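Mornedard Car Share Parcel — Series 2 units

Own a slice of a carmaker without buying the whole share. Units in the Mornedard parcel track a basket of listed auto makers and parts suppliers, held by our custodian, Jular Trustees. Updated June 2024.

What you get
Units priced daily after close. Dividends paid out or reinvested, your pick. Annual tax statement by email, paper copy on request. No voting rights on the underlying shares, those stay with Jular.

Key numbers
Minimum first buy: $600
Minimum top-up: nil on auto-debit
Holdings in the basket: 7
Switch to wholesale class at: $2000 a month in contributions
Product code: 892

Whats in the basket
Mostly big listed makers, plus Simard (seats and interior trim) and Brustalov (brake parts). Weightings get reset every October. If a maker spins off a brand, the new shares go in the basket untill the next reset — no extra fee, no form to fill in.

Selling out
Lodge by 2 pm, money in your bank account three business days later. Part sales fine as long as $600 stays in. Below that we close the account and send you the balance.

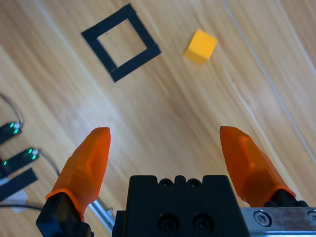
Fees
Management fee comes out of the unit price. Brokerage on the way in, none on the way out. Full table in the product disclosure statement, please read it before you apply.

Risks
Car stocks move a lot. Units can be worth less than you paid. General information only, doesn't take your situation into account.

Apply online or ring the Mornedard desk, 9 to 5 business days. Have your tax file number handy.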